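4.2 Rehearsal attendance and line learning

The Parkura youth theatre kept a register for every rehearsal of its spring play, and we coded 348 entries from it. Attendance was lowest in the weeks when only the chorus was called. Cast members with nine or more speaking scenes missed fewer calls than the rest, and most of them had put their scripts down by March.
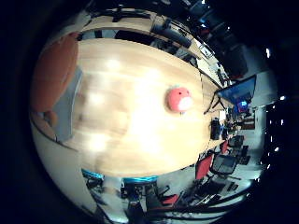

Figure 3. Small plush item on a wooden table.

Prompting was coded separately. Ngata counted a prompt each time a line was given from the wings, whether or not the actor had asked for it. Scenes with hand props drew more prompts than scenes without, and the size of the prop made little difference: a soft object the size of a fist, like the pink-red one in Figure 3, falls in our "small" class. Doors and furniture were left out of the count. Two scenes rewritten late by the director, Coşkun, are reported in Section 4.3.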